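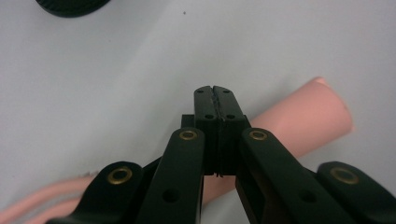 Closed fingers of a hand-held gripper, with brass eyelets at the pivot points of the arms.

Hand-held gripper budgeting is the planning of money, parts and bench space for grippers that a person carries by hand to record tasks for robot learning. It is a lively corner of robotics purchasing, and a small lab can get wonderfully far on a modest sum!

Overview
Most plans start with the number of stations. The Mendine teaching lab, often cited for its open cost sheets, planned for two stations and five grippers, so that one tool could always be on the repair shelf. Its buyer, Elba Aravena, listed the whole purchase at 1680 dollars, cameras and computers not included. A later plan at Tositz came to roughly 1601 dollars with the same gripper count.

Wear parts
Fingers, pads and pivot rings are budgeted apart from the main body. Grip surfaces can fray along their edges, and a good sheet gives them a line of their own (spare pads are cheap, and it's a real pleasure to swap them in minutes). Screws, inserts and bushings are usually bought by the bag. Iturra, a parts supplier, sells all of these as one kit, while Farton sells them singly.
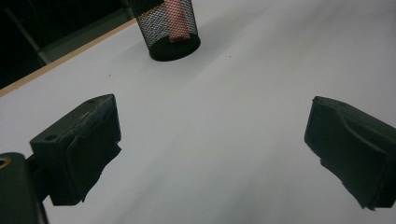

Work surface and props
A plain white tabletop and a few everyday things, such as a mesh container and something pink to put in it, are enough for a rich set of pick-and-place tasks. Props rarely take much of the budget, though buyers are urged to get duplicates early, before a color is dropped from the store.

See also
Gripper maintenance
Teaching lab cost sheets
Pick-and-place

Last edited 2026-05-28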